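Speaker notes: Receiving and Sorting Packaged Goods
Grorside Community Pantry, staff and partner training
Presenter: Danica Kuruc

Opening

Good morning, and thank you for attending. My name is Danica Kuruc, and I coordinate receiving for the Grorside pantry. I will speak for the first part of the session, after which Dušan Dvořáček will take the section on shelving and rotation. Please hold questions on delivery schedules until he has finished.

Since April, the pantry has received dry goods from two partner sites, Plornen and Wynne. Deliveries from Plornen arrive on pallets. Those from Wynne arrive by van in mixed cartons, and most of today's material concerns the mixed cartons.

(Pause. Confirm that everyone has the two-page handout.)

The receiving area

The receiving area is to be cleared before the van is unloaded. Cartons are opened one at a time, and the contents are checked against the delivery sheet before the next carton is opened. In a trial of 62 cartons, 23 contained at least one item missing from the sheet. The receiving lead records any such item by hand and initials the entry.
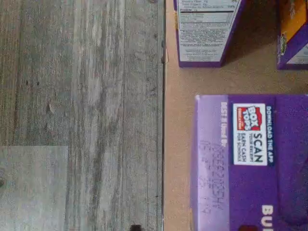
Boxed foods are sorted by product first and by date second. Staff should lay down clean, flat cardboard before any boxes are placed at floor level, and should replace it when it becomes soiled or torn. Boxes may be laid on their sides during the check. With the purple boxes, one has been placed with its nutrition facts panel facing up, and this is the position we ask you to use when a household has requested dietary information. The panel can then be read without lifting the box. The date must still be found separately, as its location varies from one maker to another.

(Ask the group where they have found dates on boxed goods. Allow two or three answers.)

Damaged packaging

A dented outer box may be accepted if the inner bag is sealed. A box that has been opened, taped shut or stained is set aside for the shift supervisor. Please do not return it to the carton. Roughly 50 boxes were set aside in the last quarter, and the supervisor released most of them after inspection.

Recording

All counts are entered in Sarard before the end of the shift. Paper sheets are kept for 7 days and then filed in the front office. If Sarard is unavailable, write "pending" at the top of the sheet and leave it in the red tray.

(Show the blank sheet from the handout, page two. Point out the new column for the dietary request.)

Handover to Dušan Dvořáček for shelving and rotation. The break follows his section, and coffee is in the hallway.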